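Search this site Go
Jobs > Robots and workshop > Part-time
Saturday, March 26, 2022, by Nana Dramani

I'm looking for someone to help me look after our hand-held grippers at Renero, 21 hours a week, upstairs in the Brallutlow building. I've done it alone since January and I can't keep up - the queue of little repairs stood at 40 this morning. 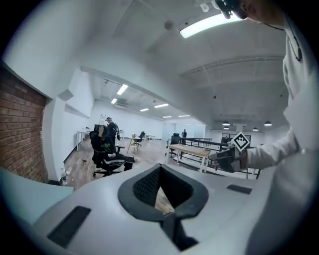

Grippers come back to my bench with worn linings, sticky jaws and cables that have been tugged once too often. You'd strip them, clean them and put them back together, then check the tracking. The square black-and-white marker has to sit firmly on its mount, because if it wobbles even slightly the whole set-up needs calibrating again (I have redone a whole afternoon over one loose screw!). I'll teach you all of that. Steady hands and a bit of patience matter more to me than a degree.

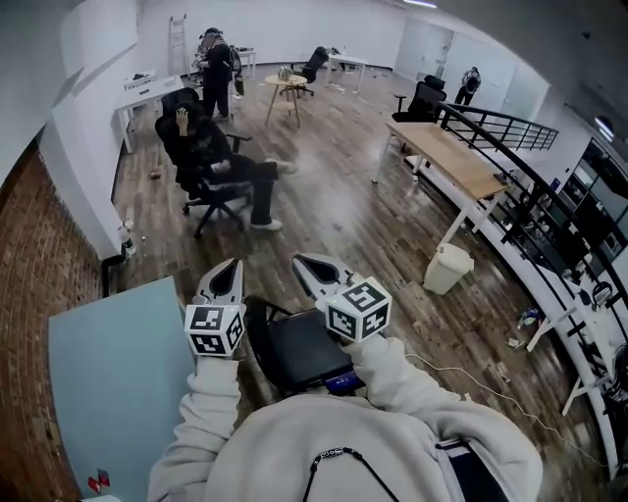

Leen Twal wanted me to add that the job is fiddlier than it sounds, and that anyone who hates tiny screws will be miserable by Wednesday. Fair enough - but I love it.

Write to me at Renero with a few lines about something you've mended. Mornings suit me best for a chat.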